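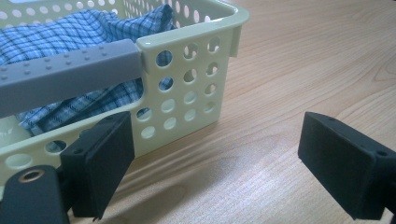

Figure 2. Checked blue cloth in a pale green plastic basket.

12 min read

4. Pace of play and group size

4.1 Setting and records

The two courses in this part of the study, Zindinley and Wandidora, are both 18-hole public courses with a par of 72. They share a booking system and charge similar fees, but they send players out differently. Zindinley allows groups of four all day. Wandidora limits groups to three until noon and then opens to fours. We used the starters' logs from both courses for one full season, ending in September. Each log gives the time a group left the first tee, the number of players, and the time the last player walked off the 18th green.

After removing rounds that were stopped by weather and rounds where one or more players left early, 1,634 rounds remained. A round here means one group completing 18 holes, whatever its size. Groups of one were left out because both courses usually join single players to another group before the first tee.

4.2 Measures

The main measure is total time on the course. We also recorded the gap at the first tee, meaning the minutes between one group's start and the next. The booked gap is the same at both courses, but the real gap often differs from it. Late arrivals, slow check-in and requests to join another group all change it, and the starters at the two courses handle these problems in their own ways.

For 600 of the rounds we also had times at the ninth green, entered by hand at a halfway hut. These let us separate the front nine from the back nine. The hut at Wandidora stands a short walk from the ninth green and the one at Zindinley is right beside it, so we compare halves within each course only.

4.3 Results

Larger groups took longer at both courses. This was expected and agrees with the model set out by Luik, in which each added player brings a fixed cost per hole for the walk to the ball, the choice of club and the stroke itself. What the model does not cover is waiting. A group of two that starts behind a group of four soon catches it and then plays at the speed of the group in front. In our logs, twosomes that started behind foursomes finished in nearly the same time as the foursomes.

The morning limit at Wandidora had its clearest effect on the rounds that followed it. Groups of four that went out just after noon met little waiting on the front nine. Later in the afternoon the difference between the two courses became small – by then both had full tee sheets and the same mix of groups.

The real gap at the first tee mattered more than we had assumed. When two groups in a row left early, the third was more likely to wait on the first par 3. Merkel treats the first par 3 as the point where a course sets its pace for the day, and the halfway times fit that view. Delay built up before the ninth green tended to stay, and few groups made it up on the way in.

4.4 Limits

The logs do not record skill. A group of four low-handicap players may well finish ahead of three beginners, and we could not adjust for this. Carts are another gap. Wandidora notes cart use and Zindinley does not, so carts were left out of the comparison. Finish times at Zindinley were rounded to the nearest five minutes by some starters, which adds noise but should not favor one group size over another.

We also tested whether the results depended on the busiest days. Dropping the 50 longest rounds from the set lowered the average at both courses and left the order of the group sizes unchanged. Section 5 uses the same set of rounds to look at tee placement on the par 3 holes.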